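Consumer Behavior, Unit 4: Do Storage Products Reduce Clutter?
Notes for the Feb 19, 2024 meeting
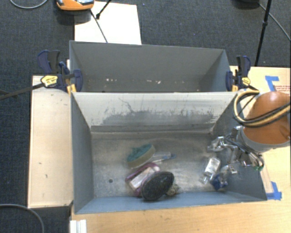

The claim under review comes from the Gulanlow survey, which your reading packet treats as settled. It says households that bought storage bins in January felt "more in control" of their belongings by spring. Read the methods page before you repeat that in a paper.

Problems to raise in class:

The sample. Gulanlow mailed 2,000 forms and got 724 back. People who had given up on tidying had little reason to reply.

The measure. "In control" is a feeling, scored by the same person who paid for the bins. Only 166 homes were visited, and the visits are covered in a footnote.

The comparison group. There were 13 households in it. I would not bet lunch on a group that size.

Who paid. Lenard sells closet systems. That doesn't make the numbers wrong, but the press release went out before the tables did.

Barrientos (packet, second reading) is more careful and a lot duller. It asks whether people owned fewer things at the end, and finds no clear change. My own reading is that a container moves the decision to a later date. You may disagree, but bring evidence.

For next time: read the Gernavholm case and write one page on what would change your mind about it. Skip the summary, I have read it. Papers that cite the survey without mentioning the response rate will be handed back.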